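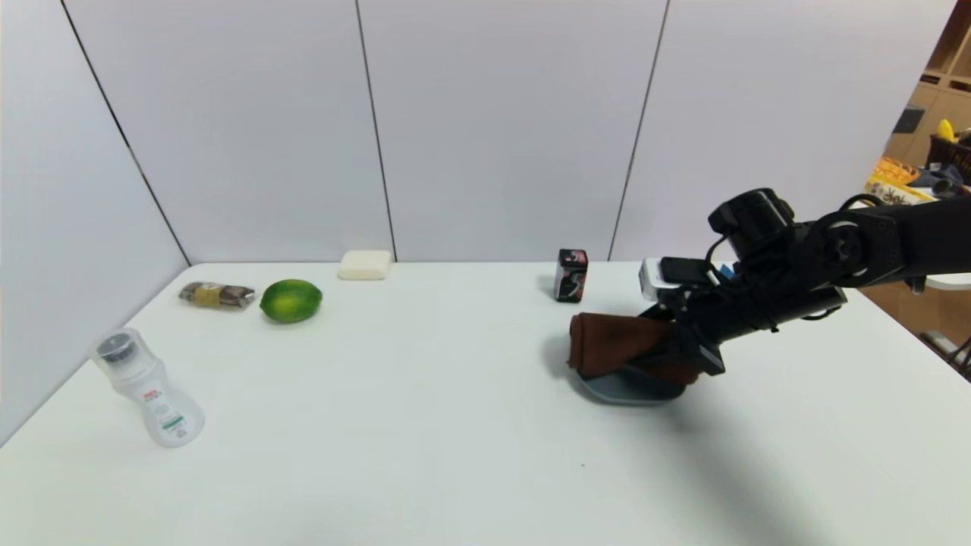 Preguntas frecuentes — Despensa compartida Aryee

¿Qué es exactamente la despensa?

Un local con estanterías, dos neveras y un cuaderno. Los socios dejan lo que les sobra y se llevan lo que les falta, a ser posible en proporciones que no avergüencen a su familia. Abrimos en marzo con 2000 euros de una ayuda municipal, de los que 700 se fueron en la primera nevera y el resto en descubrir lo que cuesta un cerrajero.

¿Quién puede usarla?

Cualquier vecino del barrio que se haya apuntado. No pedimos nómina, ni justificantes, ni la historia de su vida, aunque Gifty Agbenyega, que atiende por las tardes, la escuchará encantada si no hay cola.

¿Cuánto cuesta?

Nada. Hay una hucha junto a la puerta para la factura de la luz. Acepta monedas y billetes; los botones ya los hemos probado y la compañía eléctrica no los quiere.

¿Qué puedo dejar?

Fruta y verdura enteras, conservas, legumbres, galletas y barritas en su envoltorio, jabón, pasta de dientes, pañales. Los productos de higiene vuelan, así que si duda entre traer una pastilla de jabón o el cuarto paquete de macarrones, traiga el jabón.

¿Y qué no?

Alcohol, medicamentos, carne cruda, setas recogidas por su cuñado y cualquier cosa que haya empezado a comer. Tampoco conservas caseras. Sabemos que su mermelada es magnífica. También lo era la de Gijs De Bruijn, y seguimos sin poder ponerla en la estantería.

¿Aceptan productos pasados de fecha?

Depende de lo que diga el envase. «Consumir preferentemente antes de» admite cierta manga ancha con el arroz, la pasta o las galletas. «Fecha de caducidad» no admite ninguna, por muy bien que huela el yogur.

¿Puedo reservar algo?

No. Esconder los garbanzos buenos detrás del papel higiénico cuenta como reservar.

¿Cuánto me puedo llevar?

Una bolsa por hogar y visita. El tamaño de la bolsa quedó sin definir en las normas originales, y una funda nórdica nos hizo corregirlo: vale una bolsa de la compra corriente.

¿Hay que apuntarlo todo en el cuaderno?

Solo lo que va a la nevera: qué es y qué día entró. Letra legible, por favor. «Cosa verde» no ayuda a quien viene después.

¿Puedo echar una mano?

Sí. Hace falta gente para limpiar neveras y para recoger cajas a las ocho de la mañana. Para opinar sobre el orden de las latas ya vamos servidos.

He encontrado la puerta cerrada. ¿Dejo la bolsa fuera?

No, por favor. Las palomas no son socias. Llévesela y vuelva en horario de apertura, o pregunte por Nii Ofori en la copistería Ukero, dos portales más abajo, que tiene llave.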